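Meet Telow - the tidy-up robot you can rent

Ever been told to clean your room and wished somebody else would do it? Well. Some shops and storerooms can now rent a helper. It's called Telow, made by a company called Dotine, and we had a good look at what you get.

First thing. Telow is not a movie robot. No laser eyes, no jokes. It has hands with grey fingers and soft-looking black tips - a bit like wearing tiny rubber boots on your fingers. Why tips like that? Grip! Try picking up a coin with oven mitts on, then with bare fingers. Big diference.

What's it for? Picking stuff up and putting it where it belongs. Shoe parts, small boxes, bins. Boring for you, pretty tricky for a machine. A robot has to work out where a thing is, how far away, and how hard to squeeze. Too hard - crunch. Too soft - splat on the floor. 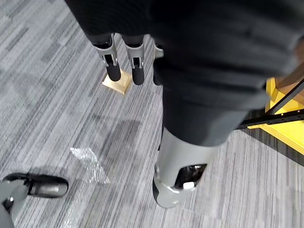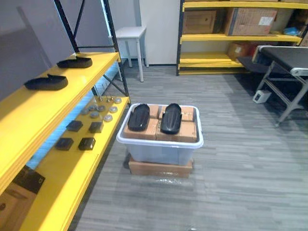 Grey striped carpet and bright yellow in both of these.

Clear plastic is one of the hardest things for a robot to see, by the way. Light goes straight through it or bounces off in funny directions. Your eyes get fooled too, just ask anyone who has walked into a glass door.

So what comes in the rental?

The robot. Two hands. A charger. A big red stop button (grown-ups only, sorry). And a visit from Ureso, the company that does the setup and teaches Telow the room. That takes 60 minutes if the room is neat. Longer if its a mess, same as your bedroom.

Then it practises. Telow knows 143 different objects on day one and you can teach it more. Show it a new thing 10 times, from different sides, and it starts to get the idea. Kind of like you learning to tie your laces.

Good bits - it doesn't get bored, and the colour of the sleeves can be changed. Not so good - it's slow. Really slow. You would beat it easy. Also stairs, no chance.

There's another one from Miettinen that's quicker but can only lift flat boxes. We liked Telow better. We gave it 9 out of 10, one point off for the stairs.

Schools can book a demo starting in September. Ask your teacher!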